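Praltau Spare Parts Text Set

Version 2, revised in October

What it is

A collection of 1,480 short written requests for small replacement parts, each paired with a plain parts-list entry. The requests came in through the order form of the Skutley repair counter, where people describe what broke in their own words. The entries were written afterward by the counter staff. The set is text only and all of it is in English.

We put it together to test search on a small parts catalog. People rarely know the name of the part they need. They write things like "the little wheel inside the hand mixer that the other wheel pushes on," and the catalog says "gear, spur, drive side." A search box that only matches words will miss most of these.

Files

requests.csv holds one request per line
parts.csv holds the parts list, 286 entries
pairs.csv links each request to one entry
held_out.csv lists the 300 request numbers kept back for testing
notes.txt has changes between versions

All files are UTF-8 with commas as separators. Text fields are in double quotes. A double quote inside a field is written twice.

Fields in requests.csv

req_id: whole number, not in date order
text: the request as typed, after cleaning
machine: the kind of machine named by the customer, or blank
length: number of characters in text

Fields in parts.csv

part_id: short code, letters then digits
name: catalog name
group: one of gear, pin, spring, seal, knob, belt, other
material: plastic, metal, rubber, mixed, or blank
old_name: the name used in the Venckus catalog, if there was one

How the pairs were made

Each request was read by two people who picked an entry without seeing each other's choice. Where they disagreed, a third person decided. Requests that asked for more than one part were split into separate lines. Requests with no matching part in the catalog were dropped, so the set can't be used to test whether a search knows when to return nothing.

The form has a limit of 3,000 characters. Very few people came close to it, and most requests are one or two sentences.

Cleaning

Names, phone numbers, street addresses and order numbers were taken out and replaced with a tag in square brackets. Spelling was left alone. If someone wrote "geer" or "gasgit," it stays that way. Line breaks were changed to single spaces. Exact duplicates were removed, but near duplicates were kept. 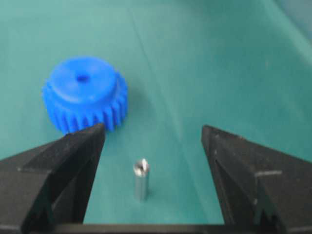 Known problems

The groups are uneven. Gears and knobs make up a large share of the requests, and belts are few. Scores averaged over all requests will mostly reflect gears and knobs, so report each group separately if you can.

The line between pin and other is not firm. Short shafts and axles are filed under pin in this version. In version 1 some of them were under other, and results from the two versions should not be compared for those groups.

Material is blank for many entries carried over from the Venckus catalog, which did not record it. Please don't read a blank as "mixed."

Sizes in the requests are often wrong. Customers measure with whatever is at hand, and some give the size of the machine when asked for the size of the part. We did not correct any of them.

Use

Free to use and share, including in paid products, as long as you name the source as Praltau Spare Parts Text Set. Do not try to work out who wrote a request. If you find personal details we missed, send us the req_id and we will fix it in the next release.

Planned

A second set from the Flulen counter is being cleaned now. It will use the same fields, with one added column for the age of the machine.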